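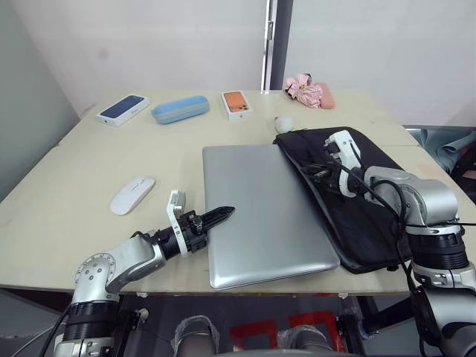 Fig. 9. Laptop and sleeve task, both arms at the table. Left fingers over the lid, right gripper on the sleeve.

4.2 Running the sleeve task (Trummer two-arm kit)

1. Clear a space in the middle of the table. Small items along the back are fine, leave them.
2. Laptop closed, lid up. Sleeve to its right, open end facing the laptop.
3. Switch on left arm, then right. Wait for the Kultemen panel to show Ready.
4. Check the wrist camera view. Blurred? See 4.4.
5. Load "sleeve_27". Speed 30 per cent for first runs, no higher.
6. Press Start. Hands off the table untill both arms are home.

Note: sleeve can hang over the front edge a bit. Laptop corner too. More than 4 cm and the program will stop.

CAUTION: Left fingers are long and pointed. Set the height before step 6 or they will scratch the lid.

CAUTION: Keep cables clear of the elbow joints. Check agian after every restart.

Spare fingers: Waltov parts list, page 27. Changes to this section: Pirmin Camenzind, March 4, 2018.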